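Clornthorpe Stackable Desk Drawer, Cream

Home > Storage > Desk and Tabletop > Drawer Units

Item no. 1667
In stock, ships from our Workov warehouse
Sold singly or as a pair

Add to basket Save for later Ask us a question

About this drawer

We have been selling the Clornthorpe drawer for long enough now that people write in to ask for "the cream one," and we know exactly which one they mean. It began as a bathroom item, believe it or not, meant for cotton balls and hair ties, and then customers started carrying it off to desks and sewing rooms and kitchen counters (and at least one greenhouse potting bench, going by a very nice letter we had in June), so we moved it to the desk section and there it has stayed.

It's a small drawer unit for small things. We do like to say that up front, as every so often somebody orders one hoping it will take a stack of letter paper, and it won't. What it will take is everything that rolls around the top of a desk and ends up on the floor: pencils, erasers, paper clips, spare keys, lip balm, glue sticks, the tape measure, the little screwdriver you use on your glasses. If you have a pen cup that has turned into a catch-all, with a layer of thumbtacks and pennies at the bottom, this is a very good next step up from it.

Aisling Ní Bhriain, who chooses most of our desk range, keeps hers beside the phone with stamps in it and nothing else. I admire that enormously. Mine has rubber bands, two dead batteries I keep meaning to take in, a roll of tape, and a good many tea bags – and it still shuts!

The drawer

It pulls out from the front with a smooth, light action. It is a plain slide, plastic on plastic, with no metal runners to rust or squeak. There is a gentle stop so it won't shoot out into your lap when you give it a tug, but you can lift the front a little past the stop and take the whole drawer out for washing or for carrying over to the table when you're in the middle of a project.

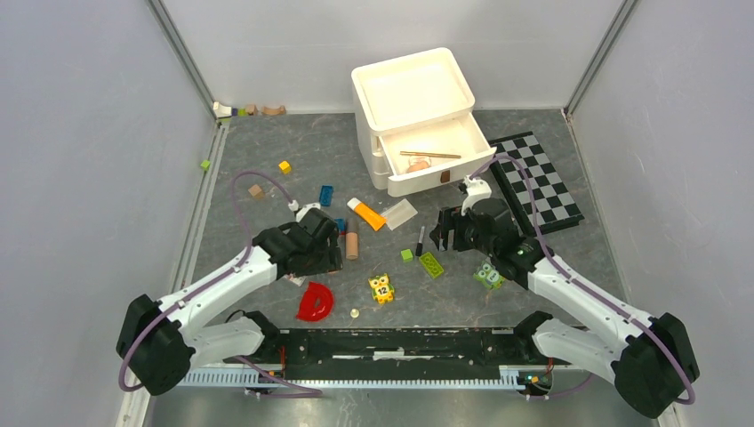
Clornthorpe drawer in cream, shown open.

The inside is the same color as the outside. We were offered a version with a dark insert and turned it down, and I'm glad we did, as it is so much easier to spot a needle or an earring back against a pale surface. There are no built-in dividers. If you want them, the Kestano divider strips (listed further down) can be trimmed with kitchen scissors and pressed into place, and you can move them later if you change your mind.

The top

The top is flat with rounded corners and a shallow raised rim all the way around, so you can use it as a little tray. People put reading glasses there, or a phone, or a small plant in a saucer. The rim is low enough that you can still slide a notebook off it without catching the corner. It is also what holds a second unit in place if you decide to stack them: the base of the upper one sits just inside the rim of the lower one. Two is a comfortable stack. Three will stand, but with the top drawer full and pulled all the way out it gets a bit nervous, and we'd ask you to stop at two if there are children or cats in the house.

Details

Color: cream
Material: molded plastic
Drawers: one
Width: 300 mm
Depth: 300 mm
Stacking: yes, with other Clornthorpe units of the same size
Assembly: none
Care: wipe clean, or wash the drawer by hand in warm soapy water
Price: $26 each

Getting the size right

Please do measure before you order. I know everybody says this. The unit is the same measurement across as it is front to back, and that catches people out because many desks and shelves are shallower than they look. Remember too that you need room for the drawer to come forward. On a narrow shelf it can help to set the unit at a slight angle, so that the drawer opens toward your chair. It looks quite nice that way as well, less like a filing room.

If it's going into a cupboard, check for a lip or a door frame at the front. A drawer that can only open halfway is a very annoying thing to live with.

Care and cleaning

Cream plastic is forgiving about dust and not at all forgiving about ballpoint ink. If you get a pen mark on it, try a dab of rubbing alcohol on a cotton ball and be gentle. Scouring powder will take off the mark and the finish along with it. Long hours in strong sun will warm up the color over the years, the way it does with any pale plastic, so a north window is kinder than a south one. Please keep the body of the unit out of the dishwasher. The heat can pull the sides in very slightly, and then the drawer will stick.

If your drawer ever does begin to drag, rub a plain white candle along both bottom edges of it and slide it in and out a few times. My grandmother did this with every chest of drawers she owned and it works just as well here.

What customers have told us

"Bought one for my craft table and came back for another before the week was out. Beads in one, thread in the other. The drawer comes out so I can take it over to the window where the light is good." – Imogen Sowerby

"Nice soft color, a little yellower than I expected from the word cream, but it matches my lamp so I kept it. Sturdy."

"Holds all my colored pencils lying down. I did have to take the long ruler out."

"Mine arrived with a label on it that took some patience. A warm damp cloth got the last of it. Otherwise very pleased and would buy again."

Goes well with

Kestano divider strips, pack of clear
Mac an tSaoi wool felt drawer liner, oatmeal or gray
Clornthorpe pencil tray, cream
Clornthorpe letter rack, cream

The Mac an tSaoi liner deserves a special mention. It is a good thick felt that quiets the rattle of keys and coins, and you can cut it to size with ordinary scissors. Put it in before the divider strips, because getting it underneath them afterward is a fiddly job.

Shipping and returns

Orders placed before noon on a weekday go out the same afternoon. Each unit travels in its own box with the drawer taped shut, so please peel the tape off slowly and don't cut along it with a knife (we have had some sad photographs). Two units ordered together are packed in one larger carton and you pay shipping once.

If the drawer isn't right for your desk, send it back clean and in its box and we will refund the price or swap it for something else. Should it reach you cracked or chipped, just write to us with your order number and we'll put a new one in the mail. You don't need to return the damaged one.

The pair offer, with free shipping on two cream units, runs until Sun 7 April. After that the usual shipping rates apply.

Questions about this item? Write to the desk team and one of us will get back to you, usually Aisling, and usually before lunch.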